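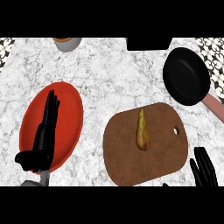
Soledad Espinoza thought the course would be mostly about motors. She had signed up for the robotics elective at Ayala Technical College in February, expecting a bench, a box of parts and something that rolled across the floor by the end of term. What she got was a kitchen that exists only on a computer, and a pear that had to be moved to a plate.

"I told my mother I was doing robotics and she asked to see the robot," Espinoza said. "I showed her my laptop. She was polite about it."

The elective has 17 students this year. Most are in the second year of a two-year program in machine maintenance, and a few come from food service and nursing. They meet in a computer lab on the ground floor, starting at 4:30 in the afternoon, and they stay until the building closes. No programming experience is required, though the course outline warns that students without it should expect to spend more time at home.

The project that takes up most of the term is called Curside. It is a set of simulated household chores, written by earlier classes and added to each year. In each chore, a robot with two arms and two hands stands at a counter and has to get something done with the objects on it. The students don't write the physics. They drive the hands themselves, record what they do, and use the recordings to train a program that is supposed to do the same chore without them.

The pear task is the first one everybody gets. It goes from cutting board to plate. A person does it in a second or two without thinking. In the simulator, a beginner can spend an entire evening on it.

The trouble is usually the grip. A pear is narrow at one end and wide at the other, and it rolls. Close the fingers too high and it swings out of the hand. Close them too low and the fingertips hit the board before they meet each other. Students learn to bring the hand in from the side with the thumb low, pause, then close. The pause matters more than they expect. Recordings made in a hurry tend to produce a program that hurries as well, and it knocks the fruit away before the hand is in position.

There is also the question of what the other hand should be doing. Early in the term, most students ignore it. They park it somewhere and concentrate on the one that is working. Then the trained program starts moving the idle hand a little on each run, drifting across the counter, and they have to go back and record again with both hands under control.

Each team of students is asked for 321 good recordings of a task before training begins. The number was set by a class several years ago, and the reason for it has been lost. Students complain about it every year and it has stayed. Teams split the work into shifts, and the shared folder keeps a note of who recorded what, so that a bad habit can be traced back to the person who has it.

Espinoza's team found one of hers. She had a way of lifting the pear very high before moving it over, and the program picked it up. It raised the pear far above the counter on every attempt and sometimes dropped it from there. She recorded her share again, which took two evenings.

"I didn't know I did that," she said. "I went home and watched myself put the dishes away and I do it there too."

The recording software, Prolirik, was put together at the college. It crashes now and then, and the lab computers are old enough that the picture stutters when a counter has a lot on it. The course budget is $4000 a year. Most of that goes to replacement controllers and to time on a rented server, where the training runs overnight. Students come in the next afternoon to see what their program has learned.

Results are scored in a plain way. The program gets a set of attempts with the objects moved slightly each time, and the team writes down how many worked. Partial credit isn't given. A pear that lands on the rim and rolls off counts as a miss, and so does one that reaches the plate after the time limit.

After the pear, teams choose their own chore. One is working on stacking bowls. Another wants to hang up a towel, and has been told by former students that cloth is a bad idea. Espinoza's team has picked moving a pan by its handle, with the second hand clearing space for it.

The term ends with an open evening called Watine, when all 9 teams run their programs on a big screen in the cafeteria and visitors can try the controls. Families usually come. Espinoza's mother has said she will be there, and has asked for a turn with the pear.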